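How to Pack a Small Fragile Item for Mailing

These steps work for a mug, a small clock, a glass ornament or anything else that fits in a shoebox. Allow 15 minutes for the first one. I ship from Cestberg, and most of my orders go to Plerudow by way of the sorting center in Rallbridge, so they get handled several times before they arrive.

What you need

An inner box a little bigger than the item
An outer shipping box with at least 2 inches of space on every side of the inner box
Tissue paper or plain newsprint
Bubble wrap with small bubbles
Crumpled kraft paper for filler
Packing tape, not masking tape or household tape
A marker and a label

I buy flat boxes from Quispe in bundles of 100. If you only send a few things a year, save the ones you get in the mail. Check the corners before you reuse a box. If they are soft or crushed, recycle it.

Step 1: Wrap the item

Cover the item in two layers of tissue first. Bubble wrap pressed directly on a painted or polished surface can leave small round marks, especially in summer. Stuff the inside of anything hollow with tissue, but don't force it.

Lids and other loose parts get wrapped on their own. Don't tape them to the main piece.

Next comes the bubble wrap, bubbles facing in. Go around twice and fold the ends over. Tape the wrap to itself and fold over the last half inch of tape to make a tab, so the person opening it doesn't need a knife.

Step 2: Fill the inner box

Lay a pad of crumpled paper in the bottom and set the item on it. Fill the sides, then the top. Close the lid and give the box a gentle shake. If you feel anything shift, open it and add more paper. The lid should close without bulging.

Put one strip of tape across the opening. The inner box doesn't need more than that.

Step 3: Prepare the outer box

Fold the bottom flaps shut and tape the center seam, letting the tape run a few inches up each side. Then tape across the two short edges, so the tape makes an H. Turn the box over and put a thick layer of crumpled paper in the bottom. Press down on it with your hand. It should push back.

Step 4: Measure and weigh

Set the inner box flat on a table and measure its length, width and height at the widest points. Write the numbers down and compare them with the inside of the outer box. Postage goes by the outside of the shipping box, so measure that too, once it's closed. Round up to the next full inch - the counter will do it anyway.

For weight, a kitchen scale is fine if it goes high enough. My heaviest mug order came to 47 ounces packed, and the scale handled it.
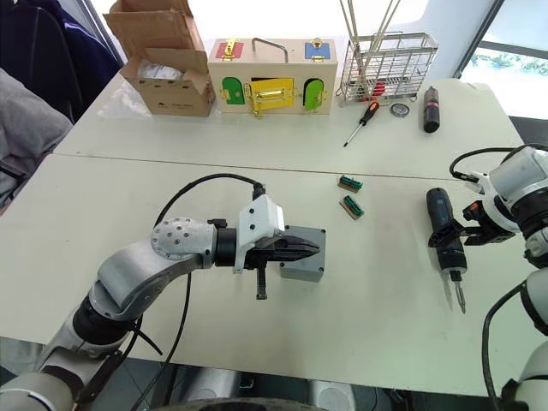
Step 5: Close and label

Center the inner box in the outer one and pack paper tightly on all sides and on top. Tape the top flaps in the same H pattern. Stick the label on the largest face, away from the seams, and write the address on a slip inside the box as well.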